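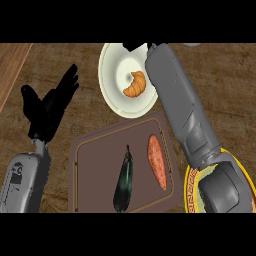 Kitchen tips, the bread and crumbs page

Oct 25, 2018

Quick one tonight, the oven is on and I have 12 minutes. People keep sending me the same questions so here they are in a heap.

Stale croissants
Day-old ones come back fine. Oven at 325, straight on the rack, 4 or 5 minutes. No microwave. Microwave makes them limp first and then tough as a boot. If the tips are browning too fast, loose bit of foil over the top. Two days old, split them and make them into bread pudding or a ham and cheese bake. Older than that, crumbs.

Freezing
Freeze the day you buy, not the day you give up on them. Wrap each one by itself, then all of them in a bag, squeeze the air out. Write the date on the bag BEFORE it goes in, a marker won't take on frosty plastic. Reheat from frozen, 300, 11 minutes in my oven. Yours may be different, look at them at 8.

Bread bin or fridge
Bin. Fridge dries bread out quicker than the counter does. Only exception is a hot sticky week in May or later when everything goes moldy overnight, then slice the loaf and freeze it. Toast from frozen.
Wipe the bin out with vinegar and water every couple of weeks and let it dry with the lid off. Old crumbs in the corners are where the mold gets started.

Crusty loaf gone hard
Run it under the cold tap. Yes, the whole loaf. Few seconds, cut side up so it stays drier. Then 350 for 8 minutes or so. Eat it that day, it won't come back a second time.

Butter too hard to spread
Grate it on the big holes. Or fill a glass with hot water, empty it, dry it, turn it upside down over the butter. Couple of minutes. I used to do the microwave on low and got a puddle with a hard lump in the middle every single time.

Grease marks on a wood table
Erdal Duman wrote in from Trakville about buttery rings on his table after breakfast. Cornstarch, heaped on, leave it overnight, brush off. Repeat if it still looks dark. Dont scrub, you'll push it in. This is for oiled or bare wood. Varnished wood just needs a damp cloth and a drop of dish soap, then dry it right away.
He wrote back, second night did it, faint shadow left. Good enough.

White heat marks
Different thing, that's moisture under the finish. Cotton cloth, iron on low, NO steam, touch it down for a few secconds and lift. Check. Again. Stop the minute it feels more than warm. Try an edge that doesn't show first. Not on anything old or worth money please.

Crumbs in table joints
Old dry toothbrush, then the vacuum with the narrow nozzle. A wooden skewer for the stubborn ones. Never a knife, I have the scratch to show for it.

Gray marks on white dishes
Those are mostly metal from the silverware, not cracks. Baking soda and a little water, thick paste, rub with a wet finger or soft cloth, rinse. Cream of tartar does the same job if you're out of soda. Stop stacking them with forks in between. If there's a gold rim, skip the paste, it will take the gold off.

Jam on the tablecloth
Scrape, cold water from the back, then a bit of dish soap worked in and leave it 21 minutes (that is how long my radio program is, use whatever you like). Wash as normal. Look before it goes in the dryer. Dryer sets it for good.

Bread crumbs
Keep a paper bag of ends on top of the fridge, open at the top. When they snap, into a freezer bag and over them with the rolling pin. Sweet stuff in a separate bag, croissants and brioche make very good topping for baked apples. They go rancid sooner because of the butter so those crumbs live in the freezer.

Stefaniia Tkachenko's trick for slicing
Sent from Clatport. Warm loaf, lay it on its side and cut from there with a serrated knife, long strokes, no pressing. Works. The top doesn't squash and the bottom crust doesn't tear. She also says wait an hour after baking, which, not in my house.

Serrated knife gone dull
Don't bother with the kitchen steel. A tapered rod, one groove at a time, flat side left alone apart from one light pass to take the burr off. Or buy a cheap one again, mine is 2 years old and still going.

Next time descaling, and the drain question from the lady in Preltley, I haven't forgotten. Timer's going.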